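The Quarter Hour Between Shifts

844 shares
37 comments

At 5:45 in the morning the parking lot at Van Acker in Cotitby is full twice over. The night crew has not left and the day crew has already come in. The plant makes frozen pastry for hotels and hospitals, and the ovens run around the clock, so for 15 minutes there are two people for every job.

Those minutes are called the handover. The people going home tell the people coming in what they need to know: which oven is slow to heat, which batch of butter came in soft, who called in sick. Then the night crew hangs up its coats and goes.

For years the company did not pay for it. Shifts ended at 6 and started at 6, and whatever got passed along was passed along in the doorway. People came in early if they felt like it. A few always did, and a few never did.

Rahel Wieser worked nights on the second line for most of that time. She now plans the schedules for the whole plant. The old system worked as long as the same people met in the same doorway, she says. When the plant grew and the crews started to rotate, the person you met was often someone you had never worked with. You might nod and go home.

The trouble came one November. A night operator had turned down the speed on a cooling belt because a bearing was running warm. He told a coworker about it, but that coworker was moved to another line at the start of the shift. The day operator saw a belt running slow and turned it back up. By midmorning the bearing had seized and the line was down until the evening. No one was hurt. A large order of croissants went out late, and the customer asked why.

"We spent a lot of time working out who was to blame," Wieser says. "Everybody had done what they were supposed to do. The one piece of news was in the head of a man who was standing in the wrong part of the building."

Van Acker began to pay for the overlap the next spring. It costs money every day of the year, three times a day, and the finance office brings it up whenever budgets are due.

What gets said, and what gets written

Any handover has two parts, the talking and the record. Most workplaces lean hard on one or the other. Hospitals have studied the matter the most, and a nurse can usually tell you the order in which things should be said about a patient. Factories, hotels, kennels and bus depots tend to make it up as they go.

At the county road depot in Zillcombe, the plow crews used a spiral notebook for as long as anyone can remember. The old ones are still on a shelf over the coffee machine. The entries are short. "Salt low at north shed." "Truck 4 pulls left." One winter has a whole page about a goat on the river road, with three drivers adding to it on three different nights.

Milan Wouters drives one of the trucks and has read most of the notebooks, usually on slow nights when the snow has not arrived yet. He likes them, but he says they had a basic fault. You had to open them. A driver coming in cold at 4 in the morning with a storm already on the ground went straight to the truck. The notebook stayed shut and the salt stayed low.

The depot put a board up by the door where drivers sign for their keys. Anything that matters in the next 12 hours goes on it. Anything older gets wiped off, and if it is worth keeping it is copied into the notebook first. Wouters says the copying is the part that slips. The notebooks from the last few winters are thinner than they used to be, and the goat would never make it in today.

He also says people write less on a board than on paper, because everyone can see it. Nobody wants to be the one who wrote too much. The depot supervisor would like a little more detail about the brakes.

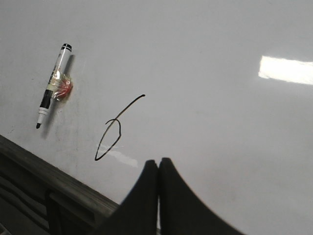 The app that came and went

Many employers have tried to move the whole thing to a screen. Van Acker tried it for most of a year with a program called Pestow. Each operator had a login. At the end of a shift you answered a set of questions about your line, and the next person could not start until they had tapped a button to say they had read the answers.

On paper it solved the problem of the warm bearing. Every note had a name and a time on it, and every note was marked as read.

In practice, people tapped the button. Kobe Aerts, an oven operator, says he read each entry with care for the first two weeks. After that he noticed that nearly all of them were the same. The questions asked about everything, so the answers were mostly "OK" and "normal" and "no change." If there was something useful it sat at question 31, between two lines that said nothing.

"You stop seeing it," Aerts says. "I got a note once that said the door seal was bad. I tapped it. Then I went and burned my arm hair on the door."

There was a second effect that took longer to spot. With the form filled in, the people leaving felt they had done their part. They went straight to the lockers. The crews still overlapped, and the company still paid for the minutes, but they stood in different rooms.

Wieser went through a month of entries before the company made up its mind. Of 97 stoppages logged on the lines, most had been mentioned in the form beforehand in one way or another. Somebody had typed it and somebody had tapped it. She took that to the plant manager and the program was dropped at the end of the contract. The plant kept one piece of it, the page where repairs are ordered, which the mechanics liked.

Today the handover at Van Acker happens at the machine. The two operators stand in front of it. The one leaving speaks first and the one arriving has to say it back in their own words. Then they both sign a card. It takes about four minutes if nothing is wrong.

The saying back was the hardest part to get people to do. It feels like school, Aerts says, and for a while the older operators did it in funny voices. They still do it, mostly in their own.

People who are bad at it

Some people do not hand over well, and it has little to do with how good they are at the job. Several managers who were asked about this gave the same description. The worst handovers come from the most experienced people. They have fixed so many small things in eight hours that they no longer count them as news. A new hire will tell you everything, including what was for lunch. A person with 20 years will say "all good" and mean it.

There is some pride in it too. Leaving a problem for the next crew can feel like leaving dirty dishes. So people stay late to finish, or they don't finish and keep quiet. At the hotel in Zillcombe, the front desk had a run of complaints about a room with no hot water. Three clerks in a row had each called the plumber and each believed they were the only one dealing with it. The plumber, for his part, thought it was a very determined guest.

The hotel changed one rule. Clerks must leave at least one open item for the next shift, every time, even if it is only a package to be picked up. The aim was to make it ordinary. The manager says it felt silly for a month and then it didn't, and the lists have become longer and more useful.

Whether a rule like that would travel is another matter. A hotel desk is quiet at 11 at night. A kitchen at the same hour is not, and the cooks at the same hotel have no rule at all. They shout.

How much time it should take is the question that comes up most often, and the answers are all over the place. Some employers pay for five minutes, some for half an hour, and a good many for nothing. Longer is not always better. Past a certain point the talk drifts to vacations and bad knees, which has its own uses but is hard to defend to the finance office.
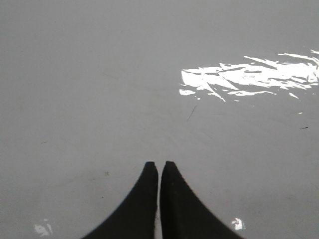

Apostolos Kalogeropoulos thinks the finance office should be made to defend itself. In his view a company that runs through the night has already decided that the work never stops, and it cannot then act surprised that passing the work along takes time. He would pay for 20 minutes everywhere and stop measuring it. The drift into bad knees does not bother him. A man with a bad knee is going to be slow on the ladder, he points out, and the next shift ought to hear about it.

Si-eun Yoo is less sure. She has worked under both kinds of arrangement, paid and unpaid, and found that the paid minutes filled up with whatever the boss wanted to announce that day. New parking rules, a safety poster, the date of the picnic. The two people who needed to talk about the machine ended up doing it in the doorway again, after the paid part was over.

Van Acker has had the same problem, Wieser admits. Announcements are now kept to the break room and are not allowed on the floor before 6. The plant manager broke the rule once, over the holiday schedule, and heard about it from both crews.

In Cotitby the night crew is mostly gone by five past. On the second line one pair is still at it, going over a tray loader that has been dropping every so often since 3. The one leaving has her car keys in her hand. The one arriving says it back, gets a part of it wrong, and she puts the keys in her pocket and starts again.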